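Print this page | E-mail this page

Old Town Papers at Home: Tips I Trust and Tips I Don't

By Laine Šimkus

Anyone who grew up near a river landing or a railroad town has a box of this stuff. Postcards of the depot, a county map that came folded in an almanac, a church anniversary booklet, receipts from a store that burned. I have 83 postcards of one small town called Melov, and half of them show the same street. I have also read a great deal of advice on how to keep them, and a good part of it strikes me as somebody selling boxes.

Where to keep them

The attic is bad and the basement is worse. I have no quarrel with that one. Heat makes paper brittle and damp makes it grow things. A closet on an inside wall, on the main floor, is plenty for most families. You will be told to buy a gauge for the humidity. I bought one, and it read 58 percent in the closet and kept on reading close to that all through June. If your closet shoes don't go green, your map of the old ferry road will likely be fine on the shelf above them.

Keep the box off the floor. A leaking water heater will do more harm in an afternoon than forty years of ordinary air.

Flattening a folded map

The steam method gets passed around a lot: hold the map over a kettle and smooth it with your hand. Please don't. Old inks can run, and hand-colored county lines are often the first to go. Slower is better. Open the map as far as it wants to go without forcing it, lay it between two sheets of clean blotting paper, put a board on top, and leave it for a week. Then open it a little more. If a fold has already split, leave it split. The household tape that was supposed to save my grandmother's map of the Ino bottoms turned brown and took the name of the river with it.

Ironing is another one I see. A man at a swap meet swore by a cool iron and a pillowcase. I looked at his maps and they were shiny.

Cleaning

Most surface dirt comes off with a soft, dry brush, working from the middle toward the edges. Use the white vinyl kind of pencil eraser if you must, on the margins only, and stop well short of any pencil writing. That writing may be the only record of who is standing on the porch.
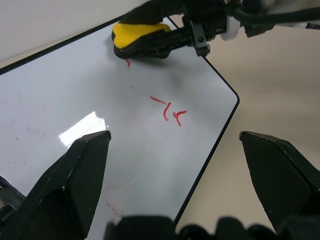

Whiteboard and yellow sponge eraser.

Bread is an old favorite for cleaning paper. You ball up the soft part of a loaf and roll it over the dirt. It does pick up soot, I'll grant that. It also leaves crumbs, and I have mice enough.

As for the cleaning putty sold under the name Lamance, I tried it on the back of a feed store calendar and could not tell the treated half from the other half. Maybe my calendar was too clean. I would like to see it tried by someone who didn't have a jar to sell.

Labels

Write on the sleeve, and do it before the item goes in. Soft pencil on a paper sleeve will outlast most pens. Ballpoint dents whatever is underneath.

Put down who told you a thing as well as the thing. "Landing at Melov, before the bridge, according to Aunt Vi" is a better label than "Landing at Melov, 1880s." Dates on old views are guessed at all the time, then copied, and after the third copying they look like facts. One postcard of mine has been dated in two county books to a year before the building in it went up.

Femke De Graaf wrote in after an earlier version of this page to say she numbers everything and keeps the story in a notebook. She is up to 1,723. I admire it, but a number is useless if the notebook goes to one cousin and the box to another. Put at least the place name on the sleeve too.

Scanning

Scan, by all means. Do both sides, since the message and postmark are often worth more than the view. Don't throw out the original afterward. I have scans from an old machine on a kind of disk I can no longer read, and the postcards themselves are still perfectly good.

Sticky albums

If your pictures are in one of those albums with the gummy pages and clear film, get them out if they come easily. Dental floss, slid gently behind the print, works on some. I tried it on 23 snapshots and lost a corner on two, so start with one you don't care about. For any that won't budge, photograph the page and leave it be.

What I'd skip

White cotton gloves. They catch on torn edges and make you clumsy. Clean, dry hands are better for paper, though for glossy photographs I do wear the thin rubber kind.

Cedar chests. They smell nice, but the wood gives off oils, and paper soaks them up.

Lamination, for anything, ever.

Print this page | E-mail this page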